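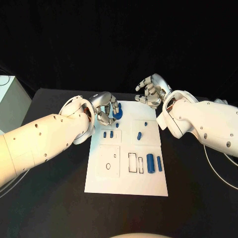

Sterville Adult Learning Service has published its response to the spring consultation on evening classes. The main points are set out in this thread for those who do not wish to read the full paper.

We received 643 replies. Most came from people who are enrolled now or have been in the past. We would have liked to hear more from residents who have never taken a course, and the next survey will be sent out with the library newsletter for that purpose.

Start times. The proposal to begin all evening classes at 6 pm has been withdrawn. Many respondents told us that they could not reach the Senosa Road building from work by that hour. Classes will continue to start at 7 pm, with the exception of beginners' French and bookkeeping, where the current groups asked for the earlier time.

Fees. The standard fee for a ten-week course will be £49. The reduced fee will be £38 and will now also cover unpaid carers, who were left out of the previous rules. Proof is needed once only, at enrolment, and a letter from a GP practice or a social worker will be accepted.

Learners who have already paid for the coming term at the old rate will not be asked for anything further.

Paying in parts. It will be possible to pay in 2 instalments, the first on enrolment and the second by the fifth week. Please ask at the desk, as the online form does not yet offer this.

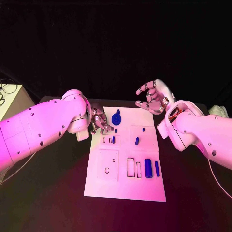 A blue gear-shaped part above the white board's smaller blue peg, in pink light.

Subjects. Upholstery, Welsh for beginners and family history were the most requested additions. Family history will run from September. We have not been able to find a tutor for upholstery and would be glad to hear from anyone qualified to teach it. Welsh remains under discussion with our neighbours in Zinport, who already run a group and may be able to open it to Sterville residents.

Pottery. We are aware of the strength of feeling on this matter. The kiln has been inspected and will need new elements before it can be used again. Pottery will not appear in the autumn list. Those on the waiting list keep their places and need not apply again.

Travel. Several replies mentioned the last bus from Senosa Road, which leaves shortly before classes finish. We have written to the operator and have no answer to report at present. In the meantime, tutors have been told that learners may leave ten minutes early – no one should feel that they must explain this each week.

Childcare. A small number of respondents asked for a crèche. We do not have the staff or the registration to provide one in the evening. Two daytime courses at the Chou Lane annexe will be timed to fit school hours, and places on these will be offered first to parents who raised the matter.

Printed copies of the autumn list will be available at the Senosa Road desk and in all branch libraries. Large print can be sent by post on request.

Questions about the response paper should be addressed to Audrey-Anne Beaudoin, Head of Enrolment, at the Senosa Road office. Replies to this thread are read during office hours only. Enrolment for returning learners opens first, followed a week later by enrolment for everyone else.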